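Nikham Stone Care Cream, 200 ml

Virell Nikham is a cleaning and care cream for polished stone counters in kitchen and bathroom. It removes the dull film which stays after soap and hard water, and it leaves no smell of perfume. One tube is enough for 30 uses on a counter of normal size. 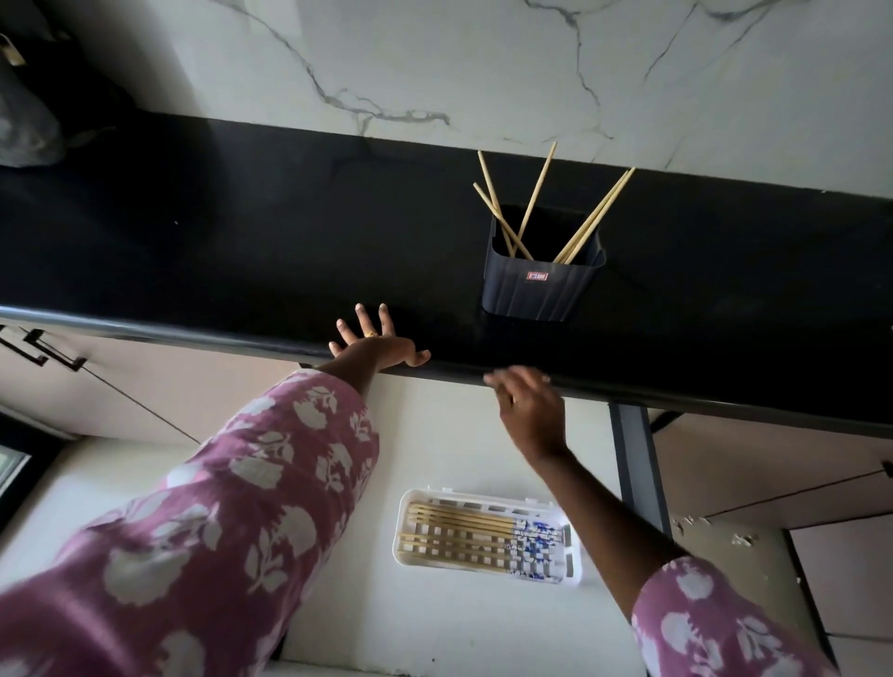 Black slab with rounded front edge, white marble with grey veins behind.

Please wipe the dust away first. Put a small quantity on a soft cloth, rub in circles, wait 4 minutes and polish with a second dry cloth. For honed stone we recommend to make a test in a hidden corner.

Do not use together with vinegar or chlorine products. Keep the tube closed, between uses also.

Sold single or in pack of 2. Delivery from our Rutherford store.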